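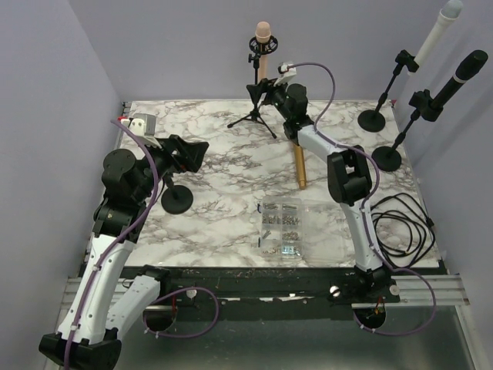 Figure 1. Two-arm tabletop station with microphones and stands. Photo: Antonina Bilyk.

4. How People Decide When to Install an Update

We came to this part of the study expecting to write mostly about release notes. Everyone we spoke with had seen them, after all, and the team behind Mrema, the phone system our participants use, puts a good deal of care into theirs. What we heard in the interviews was a bit messier and, to our minds, a good deal more interesting. People read the first line or two, looked at the size of the download, and then thought about what the phone had to do for them in the next few hours. A parent waiting on a call from school would put off even a small security fix, while the same person might happily take a much larger release on a Sunday evening with the phone plugged in beside the bed.

We sent the same survey to 60 people at Staltside, and 50 of them filled it in all the way through. The remaining answers were partial, and we have left them out of the counts but kept their written comments, which were often the longest ones we received (and we are grateful for every one of them). The survey asked about the last update the person remembered installing, what they thought it would change, and whether they had gone looking for anything new afterward. We did not ask for version numbers. In our pilot we had tried that, and people went off to the settings screen to look them up, which rather spoiled the point of asking what they remembered. 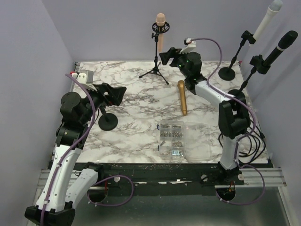

The written comments fell into four groups once Olga Caldeira and a second reader had gone through them separately and then sat down together to compare. The largest group had to do with things moving around. A button that had lived at the bottom of the Kalemer mail screen was now behind a menu, or the file list opened on recent items where it used to open on folders. Very few people in this group called the change a bad one. They simply described the small search that followed, sometimes with real patience, and several said they had gone on reaching for the old spot well into August.

The second group was about battery life, and we want to be careful with it. Many respondents felt that their phone ran down faster after an update, but our logs from the Brullero monitoring app cover too short a stretch to say whether they were right. A new system often spends its first hours rebuilding indexes in the background – a photo library can keep it busy all night – and a person who checks the battery the next morning may well be seeing that work. We report the comments as opinions and nothing more.

The third and fourth groups, on storage space and on apps that stopped opening, overlapped so much that we discuss them together in Section 5, along with the reminders people chose to dismiss.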